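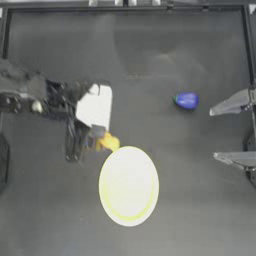
Unit 2: Gripper care on the tabletop cell
Course notes, V. Villalobos

Scope
These notes cover the fingers, the fingertip covering and the wrist fasteners. Joint calibration is in Unit 3. The cell is referred to as Lostar in the log and on the lab schedule.

Before you start
Move the arms to rest and switch off motor power. Clear all parts from the table, toy food included. Write the cycle count in the log.

Finger inspection
Close the gripper by hand and look along the line where the fingers meet. The gap should be even from tip to base. If it opens at the tip, loosen the finger screws, square the fingers against a flat block and tighten again. Inspect both fingers for cracks at the ridge.
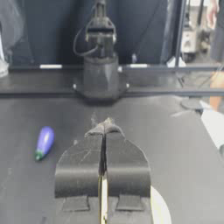

Fuzz and frayed edges at the tips are normal wear. Replace the covering when the finger body shows through, or at 2000 cycles, whichever comes first. Always change both fingers at once; a new covering against an old one shifts the grip to one side. Clean off old adhesive with alcohol and let the surface dry before applying the new piece.

Cable check
Turn the wrist slowly through its full range. The cable loop must not pull tight or touch the rail at any point.

Return to service
Restore power, home the arms, then run the pick-and-place test with one light part. A drop or a twist in the grip means the fingers need squaring again. Log faults under code 1014 and tell Nuria Robles before the next group uses the cell.

Reading for next session: Peñalver handout, section on joint offsets.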